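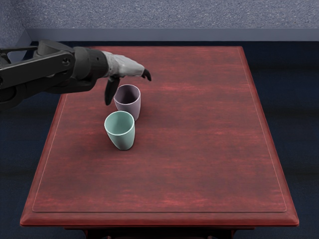
What is automated cup nesting?

It is the use of a robot arm to pick up loose drinking cups and set them one inside another, so that they can be carried, stored or put back into service as a stack. The work was done entirely by hand in most kitchens and canteens, and in many it still is.

Automated cup nesting is a form of light handling found in staff canteens, hospital kitchens and catering depots that use reusable cups. It is usually grouped with tray clearing and cutlery sorting under the heading of back-of-house automation. The term covers only the stacking itself. Washing, drying and inspection are separate tasks, although the same employees often do all of them.

Method

A nesting cycle involves a cup that stays on the work surface and a cup that is moved. The standing cup has to be upright with its mouth clear. The hand comes in over the second cup with the palm down, closes its fingers on the outside of the wall near the rim, and lifts. The arm then carries the cup across until its base is over the mouth of the standing one, and lowers it.

Tapered cups without handles are the easiest to work with. The narrow base of one leaves some room for error inside the wide mouth of the next. Handled mugs can't be nested at all and are normally taken out before the cups reach the arm. Two cups standing very close together are harder than two standing apart, as the thumb or a fingertip needs space to pass between them.

In the last part of the move, a pale purple cup held in the fingers comes down over a green one, with the base of the upper cup just above the rim of the lower. A small tilt at this point is common. If the tilt is too great the base catches on the rim, and the standing cup may slide or fall over.

Plain, solid colors are often chosen for cups handled this way. Color can also be used to keep sizes or departments apart, which was already the custom in many kitchens before any machines were brought in.
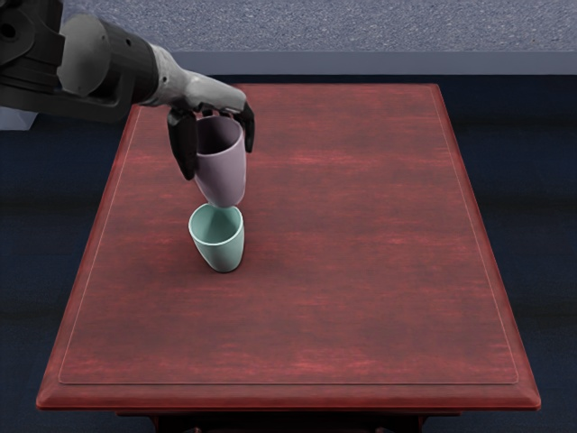 Effects on staff

The change reported most often is in where people stand. At the Briltent canteen in Tetville, the stacking bench was staffed by 2 employees on each shift until the arm was installed in November. One of the positions was then moved to the serving counter. The other became a tending job -- setting out cups, removing handled mugs and chipped pieces, and restarting the arm after a fault. No jobs were cut at the site, but the evening shift lost its overtime.

Tending is lighter work than stacking. It involves less reaching and less repeated gripping, and staff with wrist complaints have generally asked for it. It is also more broken up. A tender may have nothing to do for several minutes and then be called to the bench three times in a row. Some employees at Briltent requested a return to hand stacking for this reason, and the canteen now rotates the position every 2 hours.

Speed has been a point of dispute. A practiced worker nests cups faster than the arm does, often taking one in each hand. At the Hodoroagă depot, which has a single arm, 1037 cups were nested in one 8-hour shift, well below what the same bench handled with people. The depot kept the arm for the night shift, when few cups come in, and left the daytime work as it was.

Training and pay

Training for tenders is short and is usually given on the job. It covers how to stop the arm, how to clear a fallen cup and how close a person may stand while it is moving. Whether tending should be paid at the kitchen rate or the machine operator rate differs from site to site. At Vonamside the operator rate applies only during hours spent at the bench -- an arrangement that staff there have asked to have reviewed.

See also: Dish return, Job rotation, Tray clearing

Categories: Workplace automation | Catering work | Material handling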